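Product news: the Zestier starter kit, after our first month with it

By Iñaki Goicoechea

Several members have asked me for an opinion on the Zestier kit from Trilari, and I promised to write something longer than a message in the forum. I had the kit for the whole of January in our shared room in Cirkberg. Before that I had only used the older Casado set, so my comparison is mostly with that one.

First, what you get for the money. The kit contains a gripper with two parallel fingers, the bracket to fix it on the wrist of the arm, the power and signal cables, a small controller box, and the software with a license for two computers. The arm itself is not included. Trilari says that the bracket fits the common small arms, and for our arm this was true, although one of the bolts in the bag was too long and I had to look for a shorter one in our drawer. The price is 534 euros without tax. There is also a package with two grippers, but I did not see it.

The mounting took me one afternoon. A person with more practice will need less. The paper manual is clear up to the page about the cables, and after that page it seems that a different person wrote it. The drawing shows the connector from the back side and the text describes it from the front. I sent a message to Trilari, and Velimir Dumitrescu from their support answered the same evening with a corrected page. I put a printed copy in the box, so whoever borrows the kit next can find it there.

For the tests I wanted objects that are not all easy. Everybody shows a gripper with a wooden cube, and every gripper can hold a wooden cube. We used the play kitchen, with its red plate and the peppers, and gave the arm very simple tasks: take the pepper from the counter, put it on the plate, take it from the plate again.

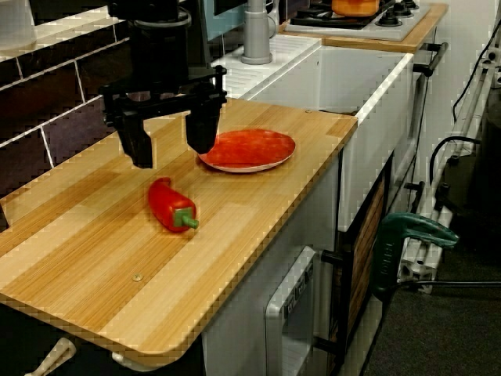 The opening of the fingers is set in the software with a slider, or with a number if you prefer. I recommend the number. With the slider I had the feeling that I was choosing the same position each time, and the log told me later that I was not. You can save up to 17 positions with a name, and you can call them from a script or from the hand controller.

A bell pepper is a more difficult object than I expected. It has lobes, so the two fingers do not always touch it at the same height, and if you close on the wrong place it turns away. With the force at the factory value we lost it often. I-hsuan Chien, who knows much more about control than I do, suggested to lower the closing speed and leave the force as it was. This helped more than any other change we made. The speed is in the second menu, under "Motion," and I think it should be in the first one.

The plate gave us another kind of problem. It is low and flat, so when the object lies on it there is not much height left for the fingers. If the arm goes down a little too far, the fingers press on the plate and the arm stops with an error. The kit has a function called "soft floor," where you teach the lowest allowed point by moving the arm by hand. You must teach it again every time you change the surface. I forgot this twice, and both times I first blamed the hardware.

For the long chili I made a separate saved position with a smaller opening, and I asked the arm to come straight from above, over the middle. At the ends the shape is too thin, and near the tip it also goes up in a curve, so the middle is the right place to aim.
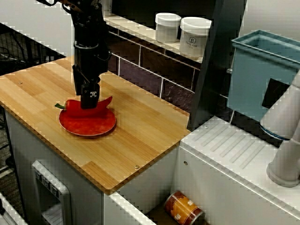

Now about the recording part, which is the reason why many of you are interested. The software saves the position of the fingers, the motor current and the commands for every attempt. You press one key to start and one key to finish. In the best session we saved 115 attempts, and the program did not crash during that time. In the Casado set I was used to saving my files after each attempt by hand, so for me this is a big comfort. The files are in a plain format and can be opened with a normal spreadsheet.

What I do not like is the file names. They are only numbers, and there is no field for a comment. When you come back after one week you do not remember which session was with the slow speed and which one with the fast speed. I keep a paper notebook beside the computer, like in my student years. Mr. Dumitrescu wrote to me that a comment field is planned for the next version, but he did not give a date.

The noise is acceptable. You can talk next to it with a normal voice. The motor housing became warm after a long session, but I could keep my hand on it. The finger pads have small marks now on the inner side. A pair of new pads is 17 euros and you change them with a hex key, which is not in the kit.

Who should buy it? If you already have an arm and you want to start collecting your own attempts with kitchen objects or similar things, I think the price is fair. If you have the Casado set and it works well for you, I would wait for the next software version. For heavy objects it is not the correct tool. Trilari gives a limit of 700 grams, and I did not try to go near it.

Primo Morelli is preparing a group order, and shipping will be shared between all who take part. Please write to him before the end of the month and say whether you need the bracket, as it can be left out. Our own kit can be borrowed for up to two weeks. Ask Florencio Quintana for the key to the cabinet, and please put the corrected cable page back in the box when you return it.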